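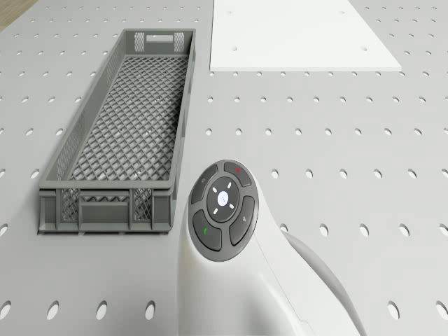 Pristdale Plant to Add Robot Crate-Handling Cells Under Phased Equipment Plan

Pritchard will plan each table in simulation before placing orders; first cell due in June

PRISTDALE – Pritchard, a contract packer of small molded and machined parts, today announced a phased plan to buy and install robot crate-handling cells at its Pristdale plant. The plan covers 15 cells. The first seven will be ordered under the current equipment budget, and the remaining eight will be ordered after the first group has been reviewed.

The cells will be supplied by Clasta, a builder of small automation cells for packing and kitting work. Layout planning is being done in Cluvness, Clasta's planning software, which lets a buyer set up a worktable, a robot arm and the crates to be handled before any hardware is bought.

Each cell consists of one robot arm, one perforated worktable, one mounting plate, a controller, and the guarding and sensors called for by the risk assessment. The cells will load parts into open plastic crates of the type the plant already uses on its packing lines. Operators will bring empty crates to the tables and take full ones away. Crate transport between tables and the warehouse is outside the scope of the plan and will continue to be done by hand cart.

Why the plant is planning by the table

Pritchard's last equipment purchase was made by the line. The company specified a full packing line, received quotations for a full packing line, and put it in during a single shutdown. The line works, but changes after installation were costly. Two conveyors had to be moved and one guard was rebuilt.

For the robot cells, the company has chosen to budget by the table. One table is one line item, with its own floor space, power drop, air supply, arm, plate and installation labor. A table can be ordered, delayed or canceled without changing the others. The finance department asked for this structure early in the process, and the request for quotation was written around it.

"We wanted to be able to look at one table and know what it costs to buy, what it costs to put in and what it costs to run for a year," the company said in a statement. "The earlier quotations we collected gave one price for everything, and it was hard to compare them."

Simulation ahead of the purchase order

The planning work has centered on a standard table layout. A crate lies lengthwise on the left half of the table. The arm works from the near side, and a flat white plate with four small holes near its corners is set toward the far right. The stretch of table between the crate and the arm has been kept open in the model.

Pritchard and Clasta tested variations on this layout over several months. The variations included turning the crate to lie across the table, using two crates side by side, and moving the arm closer to the center. The lengthwise position was selected for the standard cell. It gives the operator a straight pull on the crate's end handle and leaves room beside the crate for the arm to move.

The crate modeled for the standard cell is a long, narrow gray one with mesh in the floor and walls. Pritchard plans to keep its present stock of crates in service, so the supplier was asked to design around the crate. New crates were priced as an option and declined.

The worktable is perforated across its top. Fixtures and crate stops will be located from the hole pattern, and their positions will be recorded by row and hole on a setup sheet kept with each table. When a job changes, the setup sheet changes with it. The company expects this to shorten the time needed to return a table to an earlier job.

The control panel modeled on the arm has four curved buttons in a ring around a round center button. Pritchard asked that controls of this kind stay within the operator's reach in the standard layout, so that a person setting up a job can work from one side of the table. This was written into the specification as a requirement for all 15 cells.

Budget structure

The plan divides spending into four headings.

Equipment covers the arms, tables, plates, controllers and guarding. These items are bought at a fixed price per cell. The price for the second group is held at the same level as the first, provided the order is placed within the period stated in the contract.

Installation covers electrical work, compressed air, floor anchoring and network cabling. This heading is budgeted separately and will be carried out by local contractors. Pritchard will request bids for the first seven positions together.

Tooling covers grippers, crate stops and part nests. Tooling is the least certain part of the budget, as it depends on which parts are assigned to each table. The company has set an allowance per cell and will report against it after the first group is running.

Support covers training, spare parts and service visits. Each cell carries its own support cost from its first month of operation. Software licenses for Cluvness are included under this heading and are priced per planning seat, with no charge per cell.

A contingency is held at plan level and can be drawn on only with the written approval of both the plant and the finance department. Dollar amounts have not been released.

Schedule

The first cell is due on the floor in June. It will be installed in an area already cleared beside the existing packing line and will run one part family only. The next six cells will follow one at a time, with each installation to be signed off before the next begins.

Electrical tie-ins will be made on a Sunday, when the packing lines are down. No weekday production is expected to be lost to installation.

Acceptance of each cell will be in two steps. The first is a factory test at Clasta, in which the cell must load 200 crates of the assigned part with the production gripper fitted. The second is a site test at Pristdale under the same terms, using the plant's own crates and the plant's own operators. Payment milestones are tied to both tests. The final payment for a cell is released after the site test has been passed and the documents have been delivered.

The review of the first group will look at cost against budget, hours lost to faults, time needed to change jobs, and the condition of the crates. If the review supports it, the order for the remaining eight cells will be placed under the same contract. If it does not, Pritchard may reduce the number or stop at seven without penalty.

Staffing

Operators now assigned to hand loading will be trained to set up and run the cells. Training will be done on paid time and will begin with the layout models in Cluvness, followed by work on the first cell once it has been installed. Two operators per shift will be trained to an advanced level covering job changes, fixture placement and basic fault recovery.

Maintenance staff will receive separate training on the arms and controllers. A spare arm and a spare controller will be kept at the plant, bought with the first group.

Information for equipment suppliers

Pritchard is accepting quotations from contractors and suppliers for the installation and tooling headings. The reference number for the program is 2251 and should appear on all correspondence and quotations.

Suppliers of grippers and part nests may request the standard table layout, which will be provided as a Cluvness file and as a drawing set. Quotations for tooling should state the following:

Price per cell, and price for a group of seven
Weight of the tooling as mounted on the arm
Method of fixing to the perforated table, where this applies
Lead time from order, and lead time for replacement parts
Any change needed to the crate position in the standard layout

Quotations that require a different crate will be read, but the cost of replacing crates must be included in the price.

Contractors bidding on electrical and air work should plan on a site visit. Visits are arranged through the purchasing office and start at 7 a.m.

About Pritchard

Pritchard packs and kits small parts for manufacturers of household, plumbing and electrical goods. The company operates one plant and one warehouse, both in Pristdale.

About Clasta

Clasta designs and builds automation cells for packing, kitting and light assembly. Its Cluvness software is used by the company's own engineers and is licensed to customers for layout and budget planning.

Contact

Purchasing Office, Pritchard, Pristdale
Please quote reference 2251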